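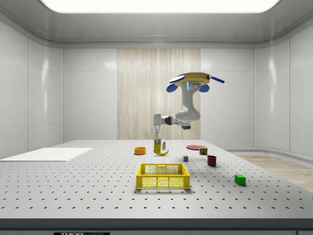 Drullell Tabletop Cell
Simulated pick-and-place workcell with wrist-view replay
From Gosska

Overview

Drullell is a simulated workcell for people who teach robot arms to put groceries in a crate and would like to know how well it's going. You get a ceiling-hung arm, a two-finger gripper, a perforated table, a set of household objects, a crate, and a scoring tool that has no interest in your feelings. Everything runs in software, so the only thing you can break is your schedule.

The cell was built for our own research on a training method called Palacios, and it shipped as a product after enough visiting labs asked to borrow it and didn't give it back. Version 2 was released on Thursday, June 4, 2020. If you are running version 1, please upgrade. The mug's collision shape in version 1 had no opening, a fact we learned from a customer.

The method, briefly

Most tabletop policies learn from complete demonstrations: an operator drives the arm, the arm moves an object, and the network is asked to copy the lot. This works until the gripper arrives a finger's width to one side of where the operator would have put it. From then on the network is in territory it has never visited, and it behaves the way most of us do in those circumstances.

Palacios cuts each demonstration at the moments when the gripper opens or closes, then replays the short stretch before each cut with the arm's starting position nudged. The replay keeps the original target, so the policy sees many slightly wrong approaches to the same good grasp. Chun-yin Ho wrote the first version of the replay code in May and described it in the lab notes as "practice at being late for a bus." The description has survived every edit of the paper so far.

Nudged replays are checked in simulation before they are used. If the object ends up outside the crate, the replay is thrown away. If it ends up in the crate after a route that would embarrass the planner, it is kept. We tried filtering for elegance and the scores went down. 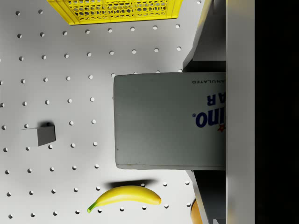
Both views are rendered for every step: a fixed room view that takes in the arm and table, and a wrist view that travels with the gripper. You can train on either one alone. We recommend both, having spent a long spring finding out what a wrist-only policy does when its target is outside the view. It searches. It is very thorough about searching, and it will go on doing so until the episode timer puts a stop to it.

What we measured

The reference policy was trained on 616 demonstrations recorded in the cell by two operators. Testing used 400 episodes with the objects shuffled to positions that don't appear in the training set. An episode counts as a success when the named object is in the crate, the gripper is open, and the crate is the right way up. The last condition was added after review.

Baseline, full demonstrations only: 100 successes in 400 episodes
Palacios, same demonstrations with nudged replay: 232 successes in 400 episodes

That is a large improvement and also a failure rate you wouldn't accept from a toaster. We print both readings so that you don't have to work out the second one for yourself.

Most of the remaining failures happen on the grasp. Bananas are the leading offender, being curved and yellow on a table that also has a yellow crate on it. A policy trained without the wrist view will sometimes take hold of the crate wall with great confidence. Boxes go better, though a box held near one end tends to swing, and the release has to wait until it has finished expressing itself.

Shih-chieh Lam ran the ablations. Taking out the check on the replays costs more than taking out half of the replays themselves, a result we didn't predict and have since heard several people claim they did. Nudging the height alone does almost nothing. Nudging sideways does nearly all the work, so the current defaults leave height fixed.

The room

The table stands in an enclosed room with glossy white wall panels, some wood-grain paneling, and an overhead light panel. Reflections on the walls are rendered, and we keep them that way on purpose. A policy that has only known matte gray walls takes its first shiny one badly.
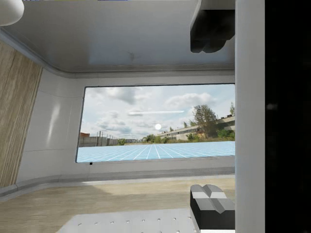

Gripper height matters more than you might expect for the wrist view, which can swing from the tabletop to the far wall over the course of one long move. Those steps contain very little table and a good deal of architecture. Earlier versions of the recorder dropped them to save disk space. Version 2 keeps them, and the policy is noticeably calmer on its way back down.

Lighting can be changed by script. So can the outdoor backdrop, if you'd like your robot to have something else to look at. Backdrop changes made no difference to the scores in our tests, and we offer the setting mainly for morale.
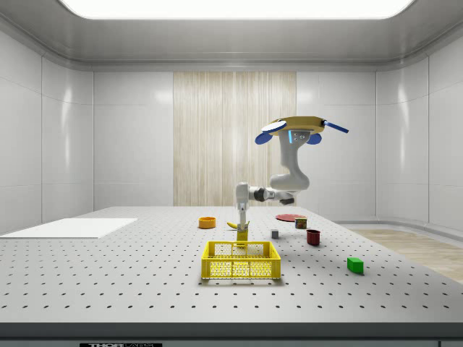 Drullell cell, room view. Gripper closed on a yellow object at the rear rim of the crate.

What's included

Arm model, mounted from above, with joint limits and gripper contact
Perforated table, room, and overhead light panel
Object set: banana, food can, mug, bowl, plate, cube, block, and assorted packaged groceries
Yellow crate with mesh sides
Episode recorder and Palacios replay tool
Scoring tool with per-object reports
The 616 reference demonstrations, including the bad ones

Not included

A real arm. The cell says nothing about how your hardware will behave, and anyone who quotes our scores to you as hardware scores should be asked for the video.

A planner. The cell connects to Fleton out of the box – bring your own if you have opinions – and the interface is documented in the user guide.

Known issues

The plate can be pushed partly under the crate if a policy is determined. Physics then resolves the disagreement with more energy than either party brought to it. Reset the episode.

Objects may be imported from other libraries, but check the units. A mug in millimeters loaded as meters will fill the room, and the scorer will report, correctly, that it isn't in the crate.

Shuffling occasionally places an object where the arm can reach it only with its elbow in an awkward spot. We count these episodes as fair. The baseline had to do them too.

Licensing

Free for teaching and academic work. Commercial licenses are per site and include support by email, answered by Chun-yin Ho or Shih-chieh Lam, depending on which of them broke it. Please attach the episode log and the random seed. A message that says only "it missed" will get a sympathetic reply and a request for the episode log and the random seed.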